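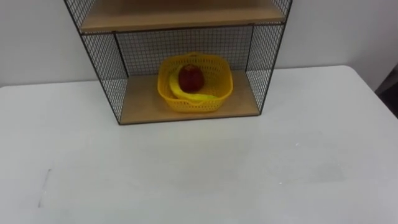
Shelf-to-basket task: progress report to the Skarkisero programme

July
By the Plomley manipulation group
2 comments | 4 shares

The short version is that the Plomley method does better than it did at the last report, and that I am not yet persuaded it does so for the reasons we gave in the proposal.

The task has not changed. Fruit has to be placed in, or taken out of, a yellow perforated basket on the bottom shelf of a mesh-sided unit. An apple and a banana are still the main test pair. The banana matters more than we expected when we wrote the plan. It can lie against the basket wall or curl round the apple, and a grasp that suits one arrangement is often useless for the other. The shelf above limits the approach from the top, and the mesh sides limit it from left and right.

What was done

We collected 2280 demonstrations in this period and trained 6 versions of the policy on them. Each version was tested with the same list of starting positions. The best of them finished the task more often than the baseline supplied by Closham, and it touched the mesh less. Both results held when we repeated the tests after lunch with the blinds open, a condition that had caused trouble before.

Why I would not announce it

The claim we are funded to test is that the policy learns where the free space is inside the shelf. A duller explanation fits the same numbers. In most of the demonstrations the basket sits close to the rear mesh, a little to the right of the middle. A policy that had simply memorised that spot would look good on our list. When we moved the basket towards the left side panel, 4 of the versions reached for the old place first and corrected late, or failed to correct at all. The other 2 coped, and we can't say yet what sets them apart – they share a training schedule, but so does one of the failures.

There is also the matter of scoring. We count a run as good if the fruit ends up inside the rim. Several good runs involved dropping the apple from higher than anyone would want in a shop. The Urbańczyk scoring sheet would mark those down, and I think we should adopt it, even though our headline result will fall.

Next period

Collection will be paused until the basket positions have been redrawn to cover the whole bottom shelf. The two better versions will be retrained from scratch to see whether the result survives. If it doesn't, the next report will say so in its first line. We are not asking for extra money, but we do ask that the demonstration for partners be held back until the retraining is finished.

Related items
Closham baseline: notes on setup
Grasping curved objects in tight spaces
Urbańczyk scoring sheet, revised
Skarkisero programme: reporting dates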